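Workshop Tips: Handling Soft and Light Items with a Bench Arm

Updated May 25, 2022

The tips on this page apply to small tabletop arms with two-finger parallel grippers, of the size sold for home workshops and craft rooms. They follow the bench practice sheet used at the Leltley workshop. Where your arm's manual is stricter, follow the manual.

Before power-on

Clear the bench to the full reach of the arm plus one hand's width. Mark the reach with tape. Cups, phones and loose tools stay outside the tape.

Put the stop button where it can be hit with either hand without leaning over the work area. Test it at the start of every session, with the arm moving slowly. A stop button that has not been tested that day is treated as broken.

Tie back hair, remove rings and lanyards, and roll sleeves above the elbow. Gloves are not worn near a moving gripper.

Speed and force

Use the lowest speed setting for any new item. Raise it one step at a time, and only after ten clean cycles at the current step.

Set grip force from the low end. Start with the fingers just touching, then add force until the item no longer slides when lifted. Write the value on the item's card. Do not reuse a value from a similar item — a silk stem and a plastic stem of the same width need different settings.

Fingertip pads are wear parts. The Leltley sheet calls for inspection every 645 cycles and replacement at 3,000. Pads with a shine or a split edge are replaced at once, whatever the count.

Picking by the stem

Artificial flowers, brushes, cable ends and similar items are gripped by the stiffest section. On flowers this is the main stem below the lowest branch. Petals and leaves are never used as grip points. They crease, and they hide the finger contact from the wrist camera.

Approach with the fingers fully open and the stem between them. Check both fingertips in the camera view before closing. If blossoms cover either tip, back out and come in lower. Focus at short range is poor on most wrist cameras, so judge position from the stem and the fingers and disregard the petals.
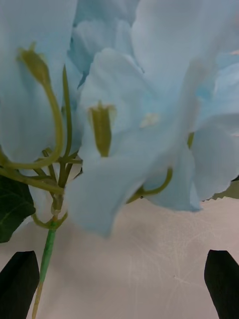
Wrist camera view, pale blue artificial flowers, fingers open with the stem toward the left finger.

An off-center stem gets pushed sideways when the gripper closes. Shift the arm until the gap on each side is equal, then close. Light stems tip over easily, so use a stand or a foam block where the job allows it.

Bench surface

A plain, light, matte top works best with most cameras. Wipe it down before each session. Fine scratches can be left alone unless the software marks them as edges; in that case cover the area with a Prureck mat or plain paper, taped flat on all four sides.

Logging

Record the date, item, speed step, grip value and any stop. One line per session is enough. Keep logs for the last 2,000 cycles at minimum.

Leaving the bench

Park the arm, open the gripper, cut the power at the wall. Pausing the program does not count as off.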